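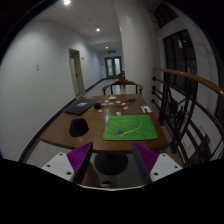

I've been rewriting the segmentation step in our perception stack for the third time, and I think I finally like it! The old version learned its idea of "table" from one plain white bench, so anything brown or shiny sent it off in a panic. Now it gets surfaces like a brown wooden table with a bright green mat on it, and the mat is a lovely test, because its top is mottled and the old code would happily chop it into dozens of little islands. The thin yellow strand running across it is even better. Strands are where most of my evenings have gone.

Some background for anyone who hasn't read the July posts. Kragh is the name of our little planning library, and Brandel is the bit that sits in front of it and turns pixels into objects. Brandel says "small blue thing, this pose, this sure", and Kragh works out how to get two fingers round it without knocking over the neighbours. The trouble was always the "this sure" part. Brandel was sure about everything. It once gave a shadow a confidence of nearly one and Kragh very politely planned a grasp for it.

So the big change is that every mask now carries a proper spread of guesses, and the planner is allowed to say "no thanks, look again from over there". Serena Farina wrote the second-look logic in an afternoon (I had allowed myself a fortnight) and it is such a pleasure to read. One small function, no flags, and a test file longer than the code.

Numbers, as I know Radymyr Tymoshchuk will ask. The new set has 1433 labelled views, of which 642 are what we call messy: cables, scraps, overlapping bits, reflections off varnish. On the messy ones the planner used to give up or pick something silly around 30 times in every hundred. It's now 5. I ran it twice because I didn't believe it, and then Nahom Woldegiorgis ran it on his own machine and got the same answer, so I'm allowing myself to be pleased.

Wide-angle views are still a nuisance. We used to flatten them first and then segment, which stretched everything near the rim and made thin cables go faint. Now we segment in the round view and only unwarp the points we need. It's quicker too, and I got to delete an entire config file, hurray.

Still broken: pale things on pale things, and reflections, which now come back as "maybe an object" instead of "definitely an object". Better, though the planner wastes a look on each one. Mylene Ambrosio has an idea involving edge sharpness that I only half follow, so she's going to explain it to me with a whiteboard. The branch is called second-look if you already have access, and please do send me your worst strands.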